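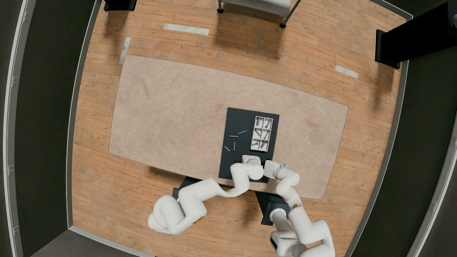
The bolt sorting cell in Wimness, both arms low over the near end of the mat and their grippers almost touching.

Sorting out a two-arm lock-up in the bolt cell

If you run the bolt cell for long enough you will meet this fault sooner or later, so please don't feel you have broken anything. Both arms come down towards the near end of the mat, the grippers draw together, and then everything simply stops. There's no error box and no red text, and the clock in the corner carries on as if all were well. The first time I met it I went off and made tea, thinking the machine was slow, and came back to find it just as I'd left it.

I had it again one Saturday in June while getting the cell ready for the Wancombe open day, and Omprakash Rana sat with me on the phone until we had it sorted. What follows is more or less what we did, tidied up and put in a sensible order.

Before you start

Save your run. I know you want to press Reset, and I did too, but Reset throws away the contact log and you'll want it in a moment. Press Pause, go to the run menu and choose Keep. If you are on the real cell and have come across this page in a hurry, stop the arms with the proper stop button, keep your hands well away, and leave the rest until you can repeat the fault in Wimness.

Step 1. Find where it stopped

Open the contact log and scroll to the end. Mine finished at step 465 with the same pair of names repeated over and over, left gripper and right gripper. If yours names a gripper and the tray, or a gripper and the mat, you have a different problem (most likely the table height) and this page won't help you much, I'm afraid.

Step 2. See which arm arrived first

Play the run back slowly from a little before the last entry. You are looking for the arm that was already over the mat when the other one set off. With mine the left arm had gone down for a loose bolt, and the right arm, having no bolt to fetch, had been sent to its waiting position. I had set that waiting position myself, months ago, over the lower right corner of the mat. It seemed a handy spot at the time, being so close to the tray.

Step 3. Move the waiting position

Go into the Kaushik planner, open Rest poses and pick the arm that was waiting. Lift the gripper and swing it outwards until it is clear of the mat altogether. It feels wasteful to send it so far off, but the extra travel hardly shows in a full run, and I'd much sooner have a slow cell than a stuck one. Do the same for the other arm while you are in there, even if it has never given you trouble.

Step 4. Put in a shared area

Moving the waiting position cured most of my lock-ups and left a few stubborn ones, where both arms really did want bolts near each other. For those you need a shared area. In Kaushik, choose Areas, then New, and draw it over the near end of the mat, taking in the space just below the tray. Tick One arm at a time. Now set the clearance. The planner starts you off at 2 mm, and that's far too tight for grippers with housings as bulky as these. I use 40 mm and have been happy with it.

Lies Dijkstra, who looks after the Miltton version of the cell, draws her area over the whole mat, tray and all. It's safer, certainly, but her arms spend a fair bit of time queuing. Try the small one first and see how you get on.

Step 5. Check that a wait can end

Please don't skip this one! An arm told to wait for the shared area will wait for ever if the other arm is waiting for it in turn, and then you are back where you began, only with the arms further apart. Under Areas, set Give up after to a few seconds and set the fallback to Rest pose.

Step 6. Run it again from the same start

Load the run you kept, choose Same start, and let it go past the step where it stopped before. Then shuffle the loose bolts and run it a few more times. If it locks again, keep that run too and look at the log from the top, as the pair of names may have changed.

Once you're content, save the cell under a new name before copying anything across to the real arms, and do the first pass there at the slowest speed with someone standing at the stop button.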